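Brerico Stacking Cubes

I've been selling these little cubes for a while now and they're still the thing I get the most emails about, so I've finally given them a proper page. They come in a cotton drawstring bag, they're small enough to live in a coat pocket, and yes, they're coloured right through - scratch one and you'll find the same colour underneath.

I keep a set on the table at home and I can't walk past without fiddling with them. My best tower lasted until the kettle boiled (I was very proud). Timber tops are my favourite surface for stacking because the cubes don't skate about like they do on glass, and green looks gorgeous against a honey-toned plank!
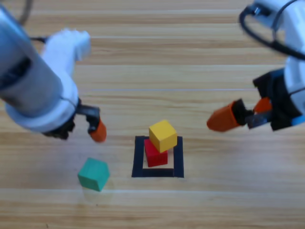
The edges are eased a little so they're kind on fingers, but the faces are dead flat, and that's what you want if you're going for height. I tried the Pevlow ones before I settled on these and found them too rounded for anything past a short stack. Lovely in the hand, though.

The standard bag weighs 548 grams and the travel bag is 200 grams. Colours are mixed at the warehouse, so I can't promise you extra greens, but pop a note in at the checkout and I'll have a rummage.

Cleaning is easy - a damp cloth, then leave them out on a tea towel. Please don't put them through the dishwasher. I did, and the finish went cloudy.

Item 1174, standard bag
Item 114, travel bag
Also fits the Distum storage tray, sold separately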